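January 19, 2025

Office corner, still not finished, but a good deal closer than when I wrote last. Putting this down while I remember it, mostly for Kerttu, who is back next week and will want to know where everything went, and partly for me, as I have already forgotten which box the spare felt pads are in.

We started with the table. I know we went back and forth on whether to keep the brown one or swap it for the folding pair from the Zakport store room, and I was on the side of the folding pair for quite a while, but after living with both I have come round. The hairpin legs look flimsy and they aren't. Anneli leaned on one corner with her full weight (she volunteered, I did not ask!) and it hardly moved. What it did do was creep a little on the tiles, so I have put felt on three of the feet and will do the fourth when the pads turn up. The tiles are lovely to look at and terrible to work on, everything slides, and every crumb shows by lunchtime.

The finish on the top is another matter. I tried the Fultalow oil on a patch underneath, left it overnight and wiped it back in the morning, and it came up warmer than I wanted, a bit orange. Diane likes it. I think I would sooner leave the top as it is and just go over it with a barely damp cloth. If anybody wants to argue for oil, the patch is on the underside on the window side, please go and look before arguing.

Height is 2 cm lower than the old bench, and I noticed it in my back by the afternoon. Aatos says he didn't notice at all, but Aatos is a good deal shorter than I am. We could put risers under it. Verkberg sells some that are meant for thin legs, I have written to ask whether they fit over a bent rod foot or only a straight one. No answer yet.

Telephone: we are keeping it on the table for the time being. Adanech would like it over on the white desk, where there is more going on already with the plant and the rest of it, and she may well be right, but the wall socket on that side is the one that crackles. I called the front office twice on it today from the table position and the line was clear both times. The coiled cord loops down toward the near edge, which I find rather friendly, though somebody with a chair will catch it sooner or later. Small job for me: find a clip.

Cables. Oh dear. The floor under there is no better than it was last June, and I say that as the person who promised to sort it. I have measured for a proper tray, 1084 mm along the underside would do it with a little to spare, and Ikonen had one in the catalog at a length that could be trimmed. Until it comes, please step over the power strip and don't drag the chairs across it. I will label the plugs at the strip end while I'm down there, paper tags first and something better later.

Green tape on the tiles by the front right leg: leave it, please. The table gets nudged whenever the bags come through and I'd like to know by how much. If it lifts, there is more on the roll in my top drawer.

Brick wall side, nothing done. Shelving needs a wipe and a think. I had hoped to get to the lower shelves but we spent the last hour talking over where the kettle should live, very enjoyable and completely undecided. Diane thinks near the black cube next to the desk. I worry for the paper. 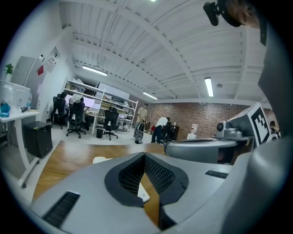
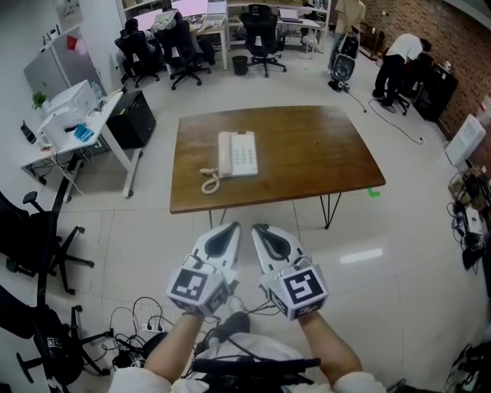 Office corner with the brown table, two views.

Still to do: fourth felt pad, cord clip, tray from Ikonen, chase Verkberg on the risers, ask somebody qualified to look at the crackling socket. Kerttu, the spare keys are in the blue tin, and I owe you a coffee for the loan of the long tape measure, it was exactly what I needed.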